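Sunday, after tea

I have had the best day. I meant to write letters and I ended up sorting the whole stationery drawer, and I'm so pleased with it that I keep going back to pull it open again! 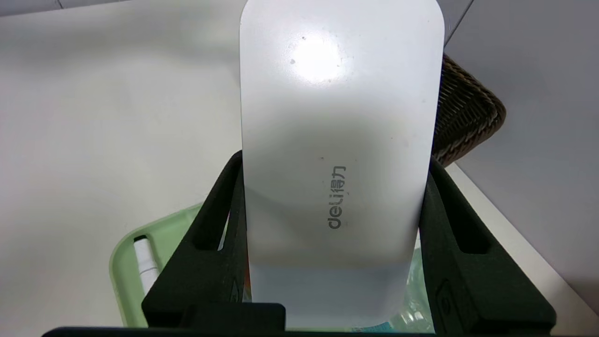
## Morning

It started with me wanting a stamp. One stamp! I pulled the drawer and it came three inches and stuck, as it has done since Christmas, and I got my fingers in over the top and felt about and there was a ruler jammed crossways. Once that was out the whole thing shot open and I thought, right, that's it, everything on the table.

So out it all came. The white Deli thing I put to one side straight away because I like it so much, all smooth and shiny with its soft corners and the grey lettering up the side, English and Chinese together. I do love a nice plain white bit of stationery. If I could have everything in the drawer in white I would, though Berenice says it would be like living at the dentist's.

The mint green tray is staying too, of course. I've had grander desk tidies (the Vendent one with the little doors, which I gave to the school fair and haven't missed for a second) but a tray is so much better. You can see what's in it! You put your pen down and there's your pen.

What came out of the drawer, as far as I can remember it now:

- pens, mostly dead, and a handful of very good ones I'd given up for lost
- the Bedoya notebook, still in its wrapper, the one with the cloth spine
- string
- a box of 1,000 staples, and behind it another box of 1,000 staples, same size, so I am now the owner of 2,000 staples and a stapler that I use perhaps once a month
- birthday candles
- a library card from the old flat
- the instructions for the oven, hurrah, I'd been guessing at the timer
- more string

I tested every pen on the back of an envelope. This took ages and I enjoyed every minute. There's a purple one that writes like a dream, I'm using it now, and I'd like it noted that it was under the candles the whole time. The dry ones went in a bag for the recycling point at the big supermarket. I was strict with myself, apart from the fat blue one, which isn't dry so much as moody.

## Dinner time

Stopped for cheese on toast and rang Berenice to tell her about the Bedoya notebook. She remembered buying it with me! It was the day we got soaked and hid in the Dandolo shop for an hour, smelling the paper and trying all the ink samples until the man started tidying round us. She bought the red one and filled hers up in a fortnight. I've been saving mine for something special and she told me off down the phone, quite rightly. It's for garden notes, starting tomorrow. I've already written "Garden" on the front page in the purple, so there's no going back.

She also asked whether I'd found her Wulura scissors. I said I hadn't. I then found them, under the drawer lining, and had to ring her back.

## Afternoon

The drawer itself needed a proper clean. Crumbs of rubber in every corner, pencil shavings, one very old mint. I took it right off its runners, which I've never dared do before, banged it upside down over the step and washed it with soapy water. Left it on end in the sun by the back door. Rubbed a candle stub along the runners, a trick of Dad's, and oh, the difference! It glides. You can shut it with one finger.

While it dried I cut up cereal boxes for dividers. My first lot were too tall and the drawer wouldn't close over them, so I trimmed those down and they turned out far nicer than the ones I'd measured. Front left is pens and pencils. Front right is stamps and envelopes, where I can get at them without moving anything. Staples at the back with the spare string, as neither is exactly urgent. The middle I've left open for whatever comes along. I covered the dividers in leftover wallpaper from the landing, the yellow with the leaves, and it looks so cheerful when you open it.

Yeison Londoño came by for his ladder and got the full tour, poor man. He was very good about it. He opened and shut the drawer 3 times and said "that's lovely, that is", and then he had a go with the purple pen and tried to walk off with it behind his ear. He's offered me some offcuts of thin wood if I want to make the dividers properly. I might! I'd want to keep the wallpaper though.

He told me he's up to 2,377 in his stamp album. All that from one shoebox of his uncle's. I gave him the foreign ones I'd torn off and kept, a pretty bird and two ships, and he put them away in his wallet as if they were banknotes.

## Now

Quarter to nine. Tea was eggs. My back aches from bending over the table and I've got wallpaper paste in my hair, but I wrote both letters in the end, one to Auntie and one to the water people, and they're on the mat ready for the post. The one to Auntie is four sides and nearly all of it is about the drawer.

Things to get in town this week: rubber bands, a new glue stick, a refill for the purple pen if they still make it. Ask in Dandolo. Take Berenice her scissors.

I'd love to do the kitchen drawer next, the one with the batteries in. I had a quick look just now and there's string in there as well.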